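Opinion > Kitchen > Columns
Search this site Enter keyword Go

The case against the forever board

Every January my inbox fills with people promising me that this is the year I buy the last cutting board I'll ever own. The pitch is always the same. Spend 200 dollars once and stop spending. I have heard it from Sulden and from Ellus, and now from a shop in Grirkbridge that wants 400 for a slab and a tin of wax.

I don't buy it, in either sense. A board gets cut on. That is the whole job. It picks up scars and onion, and sooner or later somebody leaves it leaning in the sink overnight. The makers know this, which is why the small print on the care card runs longer than the warranty. Oil it monthly. Never soak it. Keep it away from the stove. If a thing lasts forever only when I treat it like a violin, I'd say the lasting is being done by me.
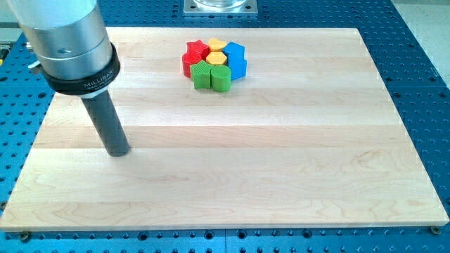 A large wooden board.

My own board cost six dollars at a yard sale and has been on the counter for almost 6 years. It is ugly. I sand it when I remember to, and I have never once felt guilty about beets.

The defenders say cheap goods end up in the trash, and some do. But I have seen plenty of expensive ones end up on top of the fridge, too nice to use and too heavy to lift down on a Tuesday night. Waste is waste, whatever it cost.

Kaushik now sells a set for 800, with a stand. I read the whole page looking for what the stand does. It holds the boards up. So does my wall.

Buy a good one if you love it. Just don't let anyone tell you it's thrift.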